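3.2 Blocks and surface

The Clundach set consists of painted rectangular blocks, several of them visibly worn, stored in a round tin printed with lemons. All trials used the same gray, marble-patterned surface with pale veining.

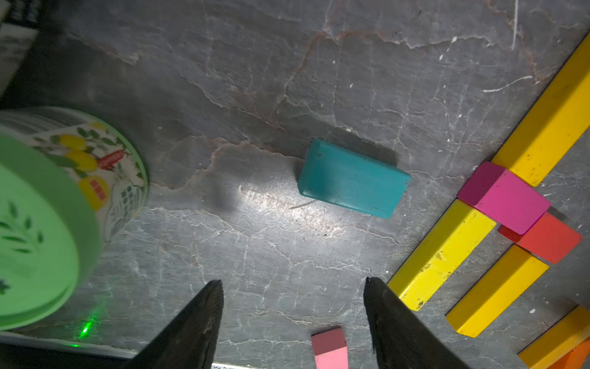 Paint color served as the block label throughout coding. Of 2,032 placements, 68 were excluded - most of them because two blocks of one color lay in contact and could not be told apart. 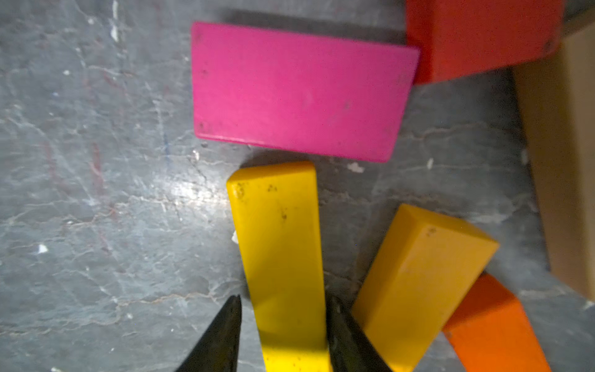
Contact was coded separately from alignment. Two blocks meeting at a corner scored as contact only; an L-shaped pair scored on both measures.
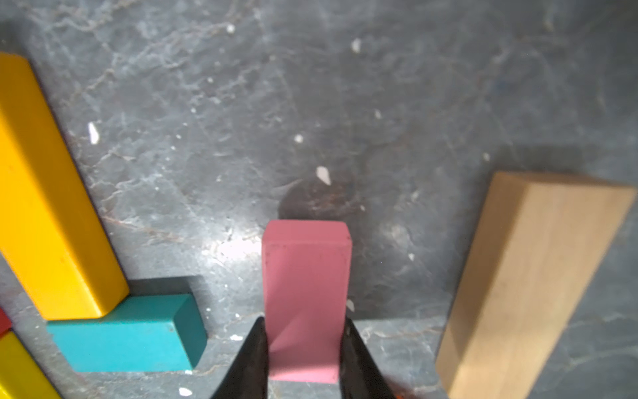 Figure 4. Blocks on the veined surface: teal (first panel), pink and yellow (second), pink upright (third).

Orientation was coded as flat or upright, following the Pistari scheme. Blocks leaning on a neighbor were assigned to neither class.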